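Required Fields Are a Design Decision

Jabari Masanja
13 June 2025

Most order forms for small online stores are built from the product outward. The developer asks the client what they sell, builds a product table, and adds whatever fields the products seem to need. The checkout is then a generic module bolted on at the end. I think this is backwards for any store whose orders carry data that a person has to act on, and I want to argue for building from the packing slip instead.

The case I know best is Silleck, a supplier of made-to-measure window blinds. Their old site had 40 fields spread over three pages, and 31 of those were marked required. The staff still phoned customers constantly. The fields were there, but they had been set up to satisfy the database. "Mount type" was a required drop-down with a default value, so every order had a mount type and a good share of them were wrong. A default on a required field cancels the requirement. The form reports success and the error moves to the workshop.

When the site was rebuilt on Clumby, the first document written was the slip that goes to the cutting bench. It had nine entries. Each one was traced back to a question the customer could answer while standing at a window with a tape measure. Two entries could be computed. One came from the account record. The remaining six became the form.

What validation should do

Validation is usually treated as a gate. A value is in range or it is refused. For measured goods this is too coarse. A width of 399 centimeters may be legal for the product and still be a typing error, and a hard limit will not catch it. The better tool is a soft check that shows the value back to the customer in a sentence and asks for a second click. It costs one database column to record that the click happened, and that column is worth having when a return is disputed.

I have heard the objection that every extra click loses sales. That may hold for phone cases. I have not seen it tested properly for custom goods, and the people who repeat it tend to leave the cost of remakes out of the sum. If a remake costs more than the margin on the order, a form that turns away a careless buyer has done its job.

Hard limits still have a place, chiefly where the machine cannot make the part. Those limits should be read from one table that the workshop can edit. At Silleck they lived in the template code, and the workshop had bought a wider cutter in January without the site ever hearing of it.

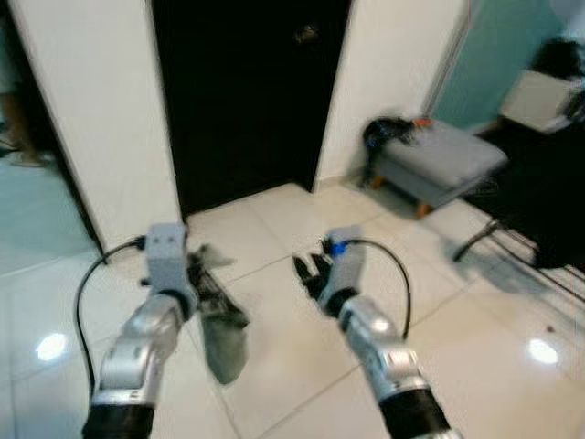
Who edits the rules

The client should be able to change a limit, a lead time or a help text without sending a ticket. I would go further and say that a rule the client cannot edit should not be in the system unless it protects payment or login. Agencies resist this because rule changes are billable. Mwakalinga, the shipping add-on many of us use, gets this right with a plain rules page and a change log. Brosness hides the same settings behind a developer key, and I have stopped recommending it for that reason alone.

There is a real risk in letting clients edit rules, and a log handles most of it. Store the old value, the new value, the user and the time. Keep the last 200 changes on screen and archive the rest. Orders should carry the rule version they were checked against, so that order 193 can be read later under the rules that applied when it was placed.

None of this requires custom software. Any current platform can hold a version number on an order and a yes or no on a confirmation. What it requires is that somebody from the bench is in the room when the form is planned, and that the meeting is held before the page design is approved, while fields can still be removed cheaply.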